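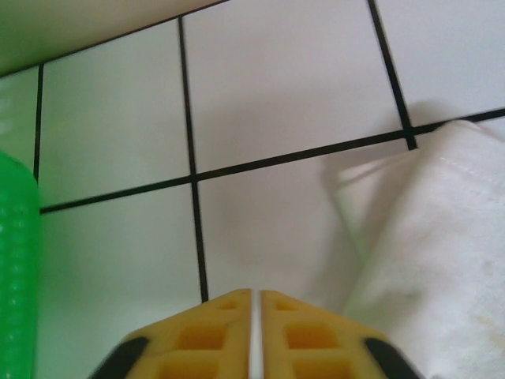
DRERNIVAR, September

Onum today published the results of its second household chore trial, a bench study of how far a single-arm machine can get through ordinary cleaning work without a person stepping in. The company tested wiping, folding and item clearing on tiled surfaces at its Drernivar laboratory. The results show steady progress on wiping and limited progress on anything that involves loose cloth.

The trial comprised 1,045 attempts. An attempt was scored as complete only if the full task was finished with no human contact with the arm, the cloth or the surface. By that measure, 650 attempts were complete. The remainder were stopped by the operator, stopped by the control software or ended with part of the surface untreated. Partial results were recorded separately and do not appear in the completion figure.

Each task was run on glazed white tile with dark grout. Glazed tile is common in kitchens and bathrooms and is difficult for camera-based systems. It reflects the color of nearby objects, and a reflection can be read as a stain or as the edge of an object. Grout lines give the software a regular grid for judging position, but they also hold residue that a flat wiping pass does not reach. Onum did not score grout cleaning in this trial.

Towels were the main source of failed attempts. A folded towel presents several edges close together, and the arm must take hold of the correct number of layers before it lifts. When it picked up one layer in place of two, the towel opened during the move and the wiping pass was abandoned. Stained towels were kept in the test set, as households do not clean with new cloth. The software does not yet distinguish reliably between a mark on the towel and a mark on the tile beneath it.

The arm uses a two-finger gripper with yellow molded lattice fingers. A wrist camera supplies the close view used for the final approach to the cloth. At short range the fingers block part of that view, and the last portion of the grasp is completed on the basis of the preceding images and the measured finger position.

"The machine can wipe a counter that someone has already made ready for it," said Sveva Rinaldi, head of manipulation testing at Onum. "A kitchen at the end of the day is a different problem. Things are standing in the way, the cloth is in a heap, and the arm has to decide what to do first. We are not going to describe that as solved."

Onum ran a second series in the staff washroom and break area of the Flillard distribution site, where the layout was left as found at the start of each shift. The Flillard series was used to record the reasons for operator stops. It was not pooled with the laboratory attempts. Of the stops logged at the site, 89 were attributed to an item standing within the wiping path, most often a bottle or a brush. The current software treats such an item as a fixed obstacle and cleans up to it. It does not move the item, clean the area underneath and put the item back.

Speed was recorded but was not a pass criterion. The arm remains slower than a person at every task in the set. Rinaldi said the company would not publish a direct time comparison until the machine could handle clearing and wiping as one continuous job.

Onum does not plan to offer a household product on the basis of these results. The company considers shop-floor use more likely in the near term, in locations where surfaces are the same from one shift to the next and towels can be supplied in a fixed fold. Herrera, which builds the benches and mounting frames used in the laboratory series, will supply a height-adjustable version for the next round of tests.

The third trial will add wet cloth, unfolded towels and surfaces with a raised edge or adjoining wall. Completion will be scored under the same rule, to allow comparison with the figures released today.

The trial report, including the scoring sheet and the list of stop codes, is available from Onum on request. Laboratory visits for trade press can be arranged in the morning or after 2 p.m.

About Onum

Onum develops control software and grippers for light manual work. The company is based in Drernivar.

Press contact: Onum Press Office, Drernivar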